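# Nerkitz long-handled bulb planter

Posted August 6, 2021

I ordered my bulbs last week, so the Nerkitz came down off its nail to have the soil scraped off it, and I thought I might as well write it up before the fall rush. I've used it for two seasons now, mostly in October, in a front bed, a back lawn and a strip along the fence that used to be driveway.

It's a stand-up planter, the kind you push in with your foot. You get a steel tube at the bottom, a foot bar across the top of the tube, a long shaft and a T-handle with rubber grips. You step on the bar, twist, lift, and a plug of soil comes up in the tube. Drop the bulb in the hole. When you make the next hole, the first plug gets pushed out of the top of the tube and you kick it back where it belongs.

## Putting it together

The shaft comes in two pieces and is joined with a pair of bolts. The nuts are ordinary ones and mine worked loose by the end of the first afternoon. I swapped them for lock nuts and they have stayed put. The foot bar is welded on, as it should be. On the Drondine I had before this one the bar was clamped, and it slid down the tube whenever I hit a root.

The instructions are a single folded sheet. They don't say much and you don't need them.

## In the lawn

This is the job it does best. I put crocuses and small daffodils through the back lawn, and the tube cuts sod cleanly without tearing the edges. The plug goes back in grass side up, you tread on it and move along. By the following week I had trouble finding where I'd been.

The soil back there is a sandy loam that had been rained on the day before. I would not try it in a dry lawn. I did try once, at the end of a rainless September, and stood on the bar with my whole weight and went down about the depth of a finger. Run the sprinkler the night before or wait for rain.

## In clay

The fence strip is clay with old gravel in it, and the planter struggled. There are two problems. Stones stop it dead, and no foot-operated planter will get you past that. The other is that wet clay packs into the tube and won't push through. After three or four holes you have a solid column of it and have to poke it out with a stick. I kept a length of broom handle beside me and a bucket of water to dip the tube in, which helped a little.

If your whole garden is clay, I'd buy an auger bit for a drill. Annick Gauthier, two doors up, has the Kruger one and lent it to me for the worst section. It chewed through the clay well enough, though it flings dirt over everything and the drill battery needed charging twice. It also leaves you bent over for every hole, and avoiding that was why I bought a long-handled planter to begin with.

## Depth

The tube is marked on the outside in centimetres. The marks are stamped into the steel, so they haven't worn off, but they fill with dirt and you have to wipe them to read them. The maximum is 18 cm, and that's enough for tulips and the larger daffodils. For big alliums I'd have liked a bit more, and I finished those holes off with a trowel.

I plant tulips at 10 cm spacing in the front bed. At that distance the holes start to break into each other, and it's quicker to dig a trench with a spade and set the whole lot out at once. The planter makes more sense for bulbs scattered singly or in small groups.
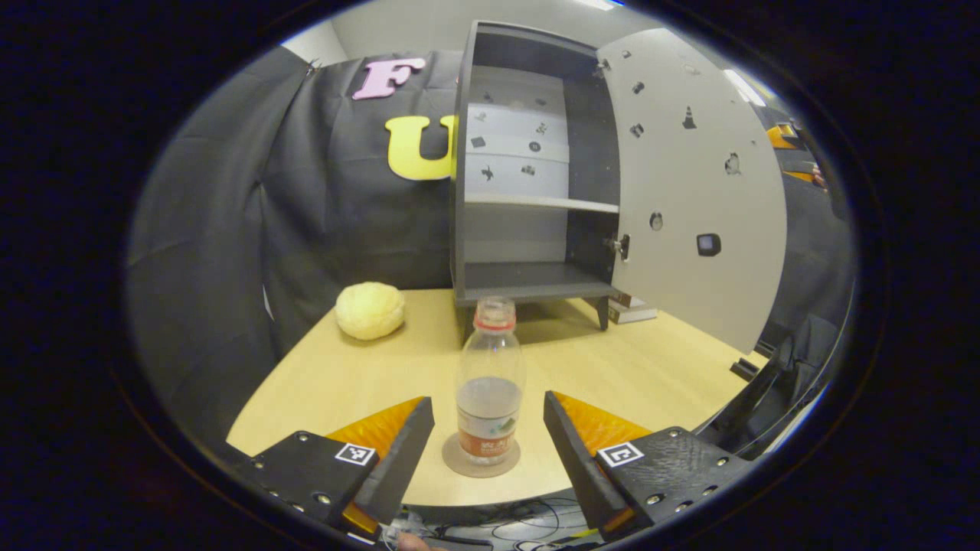
*Water bottle on a coaster.*

## Speed and comfort

The box claims you can plant up to 400 bulbs in a day. I have never wanted to plant that many bulbs in a day and can't tell you if it's true. In the lawn I got into a steady pace and did a full bag of crocuses between breakfast and lunch, with a stop for coffee. In the clay I gave up before I'd finished one side of the fence.

My back was fine afterward. My right foot wasn't. The foot bar is narrow, and in running shoes you feel it through the sole. Wear proper boots with a stiff sole. I also ended up switching feet every dozen holes or so, which felt clumsy at first and then didn't.

The handle height suits me at average height. My husband is a good deal taller and says he has to stoop, and there's no way to adjust it. The grips are a soft black rubber. One of them has started to turn on the bar, and a wrap of hockey tape has taken care of that for the time being.

It's heavier than it looks. Carrying it around the garden is no trouble, but if you have sore shoulders, try lifting one in the store before you pay for it. The lift with a full plug of wet soil in the tube is the hardest part of the whole motion.

## Wear

The cutting edge came fairly sharp, with teeth all the way around. It has two dents from the gravel, and I took a file to it in the spring. There was a bit of surface rust on the inside of the tube after I left it in the shed dirty over the first winter. That was my own doing. I now wash it, dry it and rub it with an oily rag, and there's been no more.

The green paint on the shaft has chipped where it leans against the wall. It doesn't affect anything.

## Other things I planted with it

I used it in June for plug-sized perennials and it worked nicely for anything in a small pot. The hole is a touch wide for cell packs, so you have to firm the soil back in by hand, and at that point you're on your knees regardless. It's good for taking out dandelions, too, if you centre the tube over the crown and go all the way down. You'll have a hole to fill afterward.

The Zavari garlic I get from the farmers' market went in with it last fall, and I wouldn't do that again. Garlic wants a shallow hole, and with this planter it's hard to stop short once your weight is on the bar. Half the cloves were too deep and came up late.

## Would I buy it again?

For a lawn or a decent bed, yes. It's stronger than the Drondine and costs only a little more, and the part that usually breaks, the foot bar, hasn't moved. For clay or stony ground, no.

**Good:** welded foot bar, clean cut in sod, stamped depth marks, saves bending.

**Not so good:** loose bolts out of the box, narrow foot bar, clogs in wet clay, one fixed height.

If you do get one, pick up a couple of lock nuts at the hardware store on the same trip. The bolts take a common size, and you can bring one along to match.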